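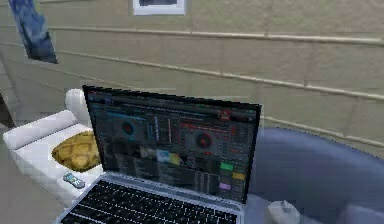
Ticket 2108
Subject: Shot clock and scoreboard disagree, scoreboard is wrong
Site: Clendside Fieldhouse, main court
Equipment: Zusico scoreboard controller, two Blöndal shot clocks
Status: Closed, with a grudge

Reported problem
During the second quarter of the girls' varsity game, the home score went from 41 to 61 on a single layup. The visiting coach raised this with the table. So did the home coach, after a decent pause. Score was corrected by hand and jumped again at the next made basket. From then on the table kept score on paper and the board showed 88 all, which was at least even-handed.

First look, 4:15 p.m.
Board powered up clean. Added baskets from the console for 15 minutes with no fault. Ran the clock down, sounded the horn, reset. No fault. Equipment behaves beautifully when the gym is empty.

Second look
Had the JV team scrimmage with both shot clocks running. Fault came back on the fourth basket, 20 points added to home. Turned the shot clocks off and it stopped. Turned them on again and visitors got 20. Players asked if they could keep it.

Called Kevov support. They sold us the whole package and suggested restarting the controller. Restarted the controller. They suggested restarting it again.

Cause
The north shot clock and the scoreboard receiver were set to the same channel. If the shot clock reset while the operator was entering a basket, the board took part of the reset as a score change. The manual covers this on the page after the warranty card, under "Other."

Fix
Moved both shot clocks to channel 6 and left the board on 3. Taped the channel numbers inside the console lid. The previous tape said "DO NOT CHANGE" with no hint as to what.

Testing
Full scrimmage, four quarters, resets on every possession. Score matched the paper book at each break. Horn is still too loud, see the older ticket.

Follow-up from the scorer's table
Worked fine for both games. The possession arrow now points left regardless. Should I open a new ticket?

Reply
Yes please. Leave the channels alone until I get there.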